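The back room at Dotside

When Janaína Tavares and Tarcísio Brito took the lease on the old Lynch hardware store in Grenirley, the front half was easy. It had a street window, a good floor and enough space for the cutting tables. The back half was where things went when no one had decided about them yet.

Dotside makes and repairs aprons, work jackets and carry bags, mostly for cafes and caterers along the coast as far as Prakport. The business has been going since July, after two years of working out of Tavares's garage. The pair moved across with four sewing machines, a car boot full of zips and a fridge that neither of them had planned to keep.

"It came out of my mum's place," Tavares says. "We put it against the back wall for one weekend while we sorted out the kitchenette. Then we got used to it."

The kitchenette never went ahead. A plumber quoted $4,000 to run water across the building, and the money went on an industrial overlocker. Lunch still comes out of the fridge, and the top of it has become the spot for anything that needs to be found again before the end of the day.

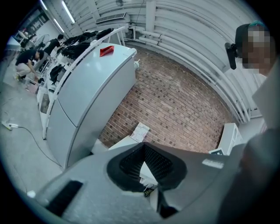

STORAGE

The brick at the back is original and the owners have left it bare. The white fridge stands in front of it, with the long white tubular rack running behind and alongside. Black pieces hang in a row along the top, with another bundle lower down, and white shelving units sit along the base.

Brito bought the rack from a dress shop that was closing down. He had gone in for hangers. It was longer than he expected and had to come home in sections, tied to the roof of a borrowed wagon, and putting it back together took most of an evening.

The system they use is simple. Finished work goes up high, where it can be seen from the cutting tables. Anything waiting on a buckle or a decision from the customer goes lower. The shelves are for offcuts, thread and paper patterns, although Brito admits a few of his running shoes have ended up there as well.

Black is most of what they sell. Cafes want it because it hides coffee, and it makes ordering cloth cheap, but it makes the storage harder. From across the room one black apron looks a lot like another. Tavares now ties a strip of coloured cotton to each hanger – green for repairs, yellow for new orders – and writes the customer's name on it in laundry marker.

She would like doors on the shelving one day. Brito would prefer hooks on the brick, but the mortar is soft in places and the first one he tried came out with a handful of sand. For now, larger things lean against the wall.

Rent on the whole building is $1,972 a month, and the back room gets used harder than either of them expected. On a busy week there can be 40 pieces waiting to go out. They are packed on the front tables after closing and driven to Prakport the next morning, usually by Brito, who leaves early and takes his lunch out of the fridge on the way past.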